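About Derese

Security help for small laboratories and clinics in Brendudport
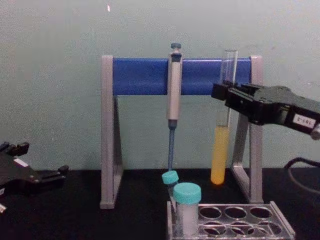
Derese is a company for computer security, and our clients are mostly laboratories, dental offices and small clinics. We started with 4 clients and one rented room above a print shop. Now we look after 34 organizations in Brendudport and the towns near it. In such places people are very careful with their instruments. A pipette hangs on its stand by the blue bar, at the same spot where the next person will look for it, and we would like passwords and backup disks to be kept with the same order. Many times we have found the backup disk in a drawer with old cables, and the password of the main computer written on the monitor.

Who we are

The company was founded by Eldana Gebremichael. Before this she worked nine years in the computer department of a hospital, where she was responsible for the accounts of the staff and for the night backups. She saw that big hospitals have a security team, but the small laboratory across the street, which sends its results to the same hospital, has only one person who "knows computers." For this person she made Derese. Eldana still answers the support telephone two mornings per week.

What we do

We check your network and your email settings, and we write the report in plain words. The report has no more than six pages. On the first page you find what must be repaired this month.

We install and watch your backups. Every client has one copy in the office and one copy outside of it, and two times per year we restore the files on a spare computer together with you. Clients who use the laboratory program Elix receive a separate backup plan, as its database has to be closed before copying.

We teach your staff to recognize false emails. The course is called Plekitz and it takes 50 minutes. Since May it is also possible to take it online. Until now 494 people have finished it, and 400 of them came to our room in person. Please bring an email that looked strange to you, printed on paper. We like very much to use real ones.

What we do not do

We do not sell computers or antivirus programs, and we take no commission from those who sell them. We do not repair printers. If your files are already locked by a criminal, please call us first and do not turn off the machine, only pull out the network cable.

How to reach us

Write to us with the contact form or call during office hours. New clients are visited one time without payment, and after this visit we send a written price. The next open Plekitz course is on 12/11/2025, in our room on the second floor. The elevator is behind the print shop, on the left side.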